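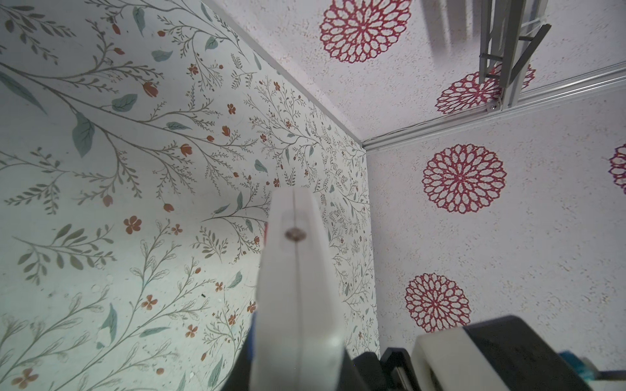
cornerpost
Member, perception and calibration

Posted 2018-06-21

Wrist camera pose is drifting on our enclosure cell and I'd like a second opinion before I rewrite anything. Walls and ceiling are covered in printed patterns (leaves and branches on one side, red mandalas on the other wall and overhead) so the tracker has texture everywhere. We run the Wultden feature tracker into Cloleo for the pose estimate. Looking out into the open part of the cell it is fine. When the gripper points up into the corner, the pose jumps sideways and then sits there with a low reported error.

Log from the last run: 1,409 matches in the worst image pair. So it isn't short of features.

dovetail_k
Member

It's the mandalas. Same motif repeated on two surfaces, so a descriptor from one flower matches any of the others. You can have as many matches as you like and they can all agree on the wrong flower. Take the red paper down and put up something that doesn't repeat.

cornerpost
Member, perception and calibration

We had the same paper up in November and it tracked all right. I'd rather not strip it if the fix is in software.

mbar7
Member

I don't agree that it's the paper. Look at what is in view. There's a big white finger up the middle and more white and black hardware at the lower right. Those move with the camera or move on their own, and the tracker doesn't know that. The screw on the finger is a nice sharp feature that never moves in the image. Anything like that votes for "camera is standing still." Are you masking the gripper?

cornerpost
Member, perception and calibration

Static mask, drawn with the gripper closed. It covers the finger and the black housing under it. It does not cover the assembly on the right.

mbar7
Member

Then start there. A static mask drawn in one gripper state is only good for that state. Render the mask from the joint positions. Soliman will do it if your URDF is right, and you grow the result by a few pixels to cover encoder lag.

dovetail_k
Member

Masking is worth doing but it won't explain a sideways jump. Features stuck to the gripper pull the motion toward zero. A jump that then holds steady is a wrong match to a repeated pattern. Check whether the size of the jump is the spacing between two flowers.

tinplate
Member

Both can be true. The bad mask drags the prediction back, then the search window lands on the neighboring flower. Two things to try before anyone touches the wallpaper:

Turn on the ratio test. Wultden ships with it off in the version I have.
Use the arm's forward kinematics as the prior and drop the constant velocity model. The arm knows where the wrist is to well under one flower.

Also add the rail along the ceiling edge as a line feature if Cloleo lets you. Long straight edge, different from everything printed.

dovetail_k
Member

I would be careful with the rail. The bracket above it throws off lots of other straight edges and you will get the wrong one sooner or later.

cornerpost
Member, perception and calibration

Jump measured against the flower spacing: it matches on two of the runs and not on the third. Put in the rendered mask and the kinematic prior, left the ratio test off so I could see what each one does. 100 moves into the corner, 2 jumps. Before that it was most of them.

tinplate
Member

Now turn the ratio test on and run it again.

mbar7
Member

And post the result with the mask alone. You changed both at once, so we can't say which one did it.

cornerpost
Member, perception and calibration

Fair. The cell is booked for the Zuser planner tests until the afternoon. I'll run mask only, then prior only, then all of it with the ratio test.

dovetail_k
Member

Still think the paper should come down.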